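讲稿备注:小店里的陈列与补货

第一页 开场

大家下午好。今天讲陈列和补货,对象是面积不大、人手不多的杂货店。我在Cernden开店,之前在Reltlow的一家批发商做过理货,所以例子大多来自这两个地方。

先问一下在座有多少人自己排货架,举手就行。举手的人多,第三页可以讲快一点;举手的人少,把第三页讲完整。

第二页 为什么要重新排

我们店原来的货架是按供应商分的。Tollano的东西放一排,Manríquez的东西放一排,送货员来了好找地方,月底对账也方便。问题在顾客那边:想买一套洗碗用的东西,海绵在门口,刷子在最里面,沥水用的在收银台对面,要走三趟。

三月份我们把供应商的分法取消,改成按用途分:厨房、洗衣、收纳、文具、季节品。改的时候没有停业,每天打烊以后搬一组架子。第一周有老顾客抱怨找不到东西,这个要提前准备,收银台旁边贴一张新的分区图,用大字。

(这里停一下,让大家看分区图。)

第三页 高度和朝向

货架从上到下,眼睛到腰这一段卖得最快。这一段留给周转快的货,不要留给利润最高的货。两者有时候是同一样东西,多数时候不是。我们试过把利润高的香薰放在这一段,整个夏天没怎么动,后来移到上层,销量没有变化,原来的位置换成保鲜盒,补货次数明显增加。

最下层放重的、大的、顾客已经知道自己要买的。洗衣液、猫砂、整包纸巾都可以。最上层放轻的备货,要用梯子的不要放。

标签一律朝外。有透明包装的,把能看见内容的一面朝外。 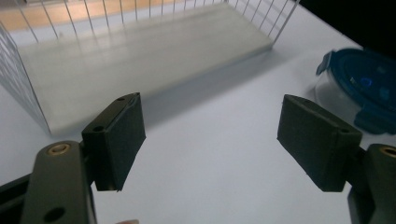
第四页 价签

价签贴在货架边上,不贴在商品上。贴在商品上的好处是收银快,坏处是改价时要一件一件撕。我们店在册的单品是600种,改一次价如果全靠撕,两个人要从打烊做到半夜。

价签上写四样:品名、规格、价格、货号。货号写在右下角,字小一点,顾客不需要看,补货的人需要。颜色只用两种,白底是平时价,黄底是促销价。以前我们还有红底的清仓价,后来取消了,顾客分不清黄和红有什么区别,店员也经常贴错。

有人会问电子价签。我们算过,以现在改价的频率不合算,等换收银系统的时候再看。这个问题如果问得多,放到最后统一答。

第五页 补货的节奏

以前是看见空了就补,结果是白天一直有人推着车在过道里,顾客绕不过去。现在固定补2次,开门前一次,下午三点一次。其他时间只补空到只剩最后一件的。

补货单按走路的顺序排,从后门进来,先左边,再右边,最后到收银台。单子不按品名排,按品名排的单子会让人在店里来回走。

先进先出大家都知道,做到的不多。原因很简单,把旧货拉出来再把新货放到后面,比直接往前面塞要多花一倍时间。我们的办法是把深的层板换成浅的,后面塞不进去,自然只能按顺序放。深的层板留着放大件。

(如果时间不够,这一段可以跳过,直接到第六页。)

第六页 盘点

全店盘点每年做两次,太少,但再多也排不出人。中间用分区盘点补上,每周四盘一个区,只盘一个区,开门前做完。

讲一下去年的数字。系统里文具区有399件,实际盘出来少了几件笔、多了几件本子,总数差得不大,单品差得很多。只看总数会以为没有问题,所以现在分区盘点要核到单品。

差异的来源,我们查下来主要是收货时没有拆箱核对。外箱写多少就录多少,里面少了也不知道。现在规定收货的人必须拆箱,签字以后才能上架。刚开始送货员不愿意等,后来和批发商约好时间段,就没有再为这个吵过。

第七页 季节品

季节品最容易压货。我们的做法是到货时就定好下架日期,写在价签背面。到了日期,不管还剩多少,一律移到门口的折扣台,折扣台放两周,再剩的退或者捐。

去年冬天的暖手袋几乎全部卖完,今年就有人提议多进一倍。我没有同意。去年那个月特别冷,今年怎么样不知道。按去年的量进,卖断了就断了,货架空出来可以提前上春季的收纳用品。

第八页 回去可以先做的事

先画一张现在的货架图,手画就可以,把每一层放什么写上去。画的时候多半会发现同一种东西放在三个地方。

然后选一个区试,不要全店一起改。建议从洗衣区开始,品种少,体积大,一个晚上能搬完。试满一个月,和前一个月比补货次数和销量,再决定下一个区。

提问时间留十五分钟。分区图和补货单的空白表放在门口的桌子上,可以自己拿。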